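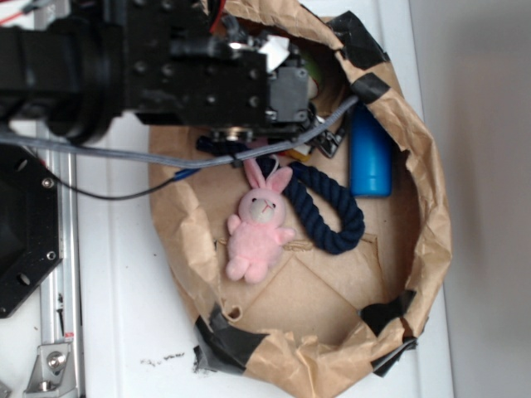 Arm over the paper bin, plush and rope set. Cables as they are at the moment.

March, shopping list entry

Okay, I keep promising to write down what we want to buy for this bench and then I keep getting pulled into something else, so this is me sitting down with a coffee and doing it before the budget form closes. We have 2000 dollars for the cell this round. I want to spend it on boring stuff. I know that's a hard sell when there's a catalog open on the other screen with a very pretty tactile fingertip in it, but bear with me.

Starting with cables, and I'm not going to be shy about it. The gray braided one still comes in from the left, goes straight over the table and the paper, up to the gripper and on into the bin. It's in the same space as the toys we're trying to pick! Then there's the thin black lead with the little blue connector, lying right on the paper. I've been calling this temporary since we moved the bench over from Lokeswood and I think we can all agree that it has stopped being temporary. What I want:

- a proper flexible cable carrier for the base and the first joints
- clip-on guides for the upper arm, the kind that open without tools
- a spare set of the small connectors, plus the crimp tool that goes with them (borrowing the one from the electronics room is getting old for everybody)
- braided sleeve, dark, a full roll
- strain relief for the wrist end

I priced that lot at Seidel and it fits under 300 with shipping. Lasance is a little cheaper on the sleeve but they wanted us to open an account for one roll, and I don't have the patience.

Next up, the bin. I love the paper bin. I want that on record. Crumpled kraft paper with black tape on the rim costs next to nothing, it's soft if the gripper comes down wrong, and you can make another one over lunch. But every new one comes out a different shape, and the current one has a small tear low on the left inside wall, and the creases in the floor are pretty strong. If we want to compare a run from this month to a run from the summer, we need a floor that stays put. So my plan is two shallow trays from Cisura in matte tan, same footprint, with a brown paper liner we can swap. Two because one will always be in use when somebody wants to measure the other. Their quote says 3 weeks, so this goes out first.

I also want to keep making paper ones for the messy trials. Please don't let anyone throw out the kraft roll.

Objects. This is the cheap and fun part of the list and also where I think we've been sloppy. The pink bunny and the navy rope have been great – soft, floppy, annoying in different ways, and the rope loop curving around behind the bunny's head is exactly the kind of tangle I want more of. The bunny has that thin string loop on top of its head, too, and I'd like us to decide before the next round if a grasp on the string counts as a grasp. (I vote yes, but log it separately. I've gone back and forth on this.) The trouble is spares. If the bunny wears out we can't run the same test, so I want to buy the plush in multiples from one batch and put the extras in a sealed tub. Same for the rope toys. Same for the blue cylinder, and for the little stuff in the mix, the green and the red and yellow bits. Say 150 for the lot and a label maker tape refill, which I'm sneaking in here.

Oh, and a set of plain rigid blocks. All the soft things make us look at softness, and I'd like something dull in the bin to check against.

Now the big line, the gripper. I went through the options properly this time instead of just looking at the photos.

Option one is the replacement from Lasance. It's a nice unit. It bolts up with an adapter plate, it has force readout, and it would eat 1000 by itself before we've bought the adapter. With the adapter and the second set of fingers we're at 1240.

Option two is we keep the one we have, buy a rebuild kit and a spare set of finger pads, and do the work ourselves. 410 for the parts. Plus an afternoon or two of somebody's time, probably mine.

I started this entry sure I wanted option one and I've talked myself out of it. The picks I've been most unhappy with are the ones right up against the inner rim, where the housing gets to the paper before the fingers get to the toy. A new gripper of the same width doesn't fix that. Longer fingers might! And we can print longer fingers. So: rebuild kit now, long printed fingers, a month of logging near the walls, and then we look at the Lasance again with some numbers in hand. If anybody disagrees please write it in here and don't tell me in the hallway, I will forget.

Framing. We have enough aluminum rail for what's on the bench, but I want one more length and a handful of corner brackets for a camera post on the far side. The fixed view we have is good for checking the bin layout and not so good for seeing what the fingers are up to once the wrist is over the top of things. There was a cluster of small parts sitting right under the arm in the setup today and you could hardly make them out. One post, one bracket, 90. We already own the second camera, it's been in the drawer.

Things I looked at and am leaving off this round:

- the tactile fingertip (sorry, me)
- a new table. The seams in the white top bother me when I'm laying things out, but a mat does the job and we can cut one from stock
- the enclosure panels, which should come out of the safety line and not ours. I'll ask

So the tally as it stands. Cable stuff 300, trays and liners 260, objects 150, rebuild kit and pads 410, post and rail 90. That's 1210, which leaves 790. I'd like to hold 400 of that for whatever breaks, put 200 into print material for fingers, and keep the remaining 190 for shipping, which always comes in higher than the quote. We did not hold anything back last time and ended up stealing bolts from the other cell through the whole spring.

To do from this:

- Cisura order, trays, goes in before 4 pm
- ask Seidel if the cable carrier comes with end mounts or if those are extra (the page doesn't say, and I've been burned by that)
- measure the wrist end for strain relief, with the arm parked
- email Lasance and ask how long their gripper price holds
- finger sketch, long version, try it in cheap filament first
- wipe down the tabletop below the bin, there are dark specks on it and I'd like to know if that's paper tape or something coming off the arm

I'll paste the order numbers underneath once they come back.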